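Wednesday night was arm night again. I got to the workshop a little after seven with a bag of M4 screws, a sandwich, and a plan to finally fix the wrist, which has been driving me up the wall since February. Vega Calvo was already there re-crimping the connector she swore she'd never have to re-crimp, so we were both in the same kind of mood.

Quick recap if you're new: we're building up a secondhand arm (we call it Ikico, long story, involves a typo) so it can fetch things in the kitchen corner. Drinks, jars, eventually the good mugs if I ever get brave. The arm itself is solid. The software is the part I wrote, so it's less solid.

The first job was the table height. I'd been using a number from my old notes, and the old notes were for a different table. Eleven millimeters off! No wonder it kept coming in low and stopping dead with a torque fault. I measured three times, typed it in, and ran the approach at a crawl with my thumb on the stop button the whole way.

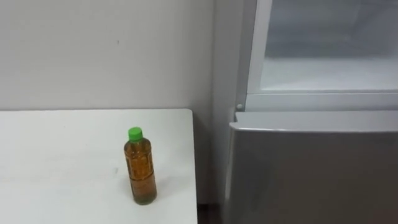 So that was the height sorted, and I was feeling pretty good until I looked at the logs. I record every joint position during a run, and somewhere I'd set the buffer to 500 samples and then forgotten all about it, so anything longer than a short reach was quietly losing its beginning. I bumped it to 1454, a number I picked because it's what fit in the memory I had left. Vega says that's no way to choose a buffer size. She's right, but it's staying.

Then the grip settings. I had closing speed at 600 in the config, and the fingers came together like a mousetrap. Fine for a foam block, not something I want anywhere near glass. I brought it way down and added a pause before the lift — a small thing Nuria Valcárcel suggested back when she was working on her own gripper — and spent the next hour fiddling with how hard to squeeze.
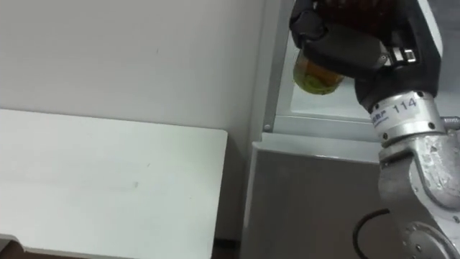 What's left is mostly the wrist angle. If the last joint comes in even a little rotated, whatever it's holding ends up tilted, and my code has no idea. I think I can correct for it on the way up, but I want to try it on plastic first, and I want a proper cable clip on the lower link before I let it swing through its full range. Eusebio Segura has a drawer of them and says I can take what I like.

Next time I'm bringing two sandwiches.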